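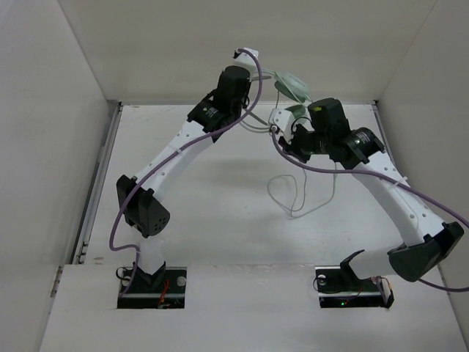

The two arms at bench 6, both on the green plastic piece.

Sunday, feet up, tea going cold. I keep meaning to write about work, so okay.

We've had the arms at Mikkelsen since the start of October and I'm still not used to the quiet! My old bench had a radio, a stool with one bad leg and people leaning over to borrow tape. Now I stand outside a white box and watch two grippers do the fiddly bit I did by hand for nine years. There are purple cables looping all over them and a big droop of gray wires underneath that I badly want to tie up (I've been told to leave it alone).

My title is "cell lead" now. Same pay until the review, grr. Mostly I clear jams, load trays and fill in the Irel sheet, and on Friday's sheet we were at 3512 pieces for the week, when our best ever by hand was 1892. I was proud of that 1892. We got pizza for it.

My wrists don't hurt at night anymore, I'll give them that. But two of the evening crew got moved over to packing and they didn't ask for it, and lunch is half empty now that breaks are staggered. I miss the gossip more than the work, I think. Training video on Wistia tomorrow, part two, which I should have watched already. Must remember to bring the good gloves home to wash.

Comments (3)

nirine_knits: Same at our plant, my hands are so much better but I do miss my table!!

backshift: did they say when the review is? ours got pushed twice

tapegun: Pizza for 1892, we got a keychain

Recent entries
The stool is gone
First week with the arms
Soup, again
Bus pass went up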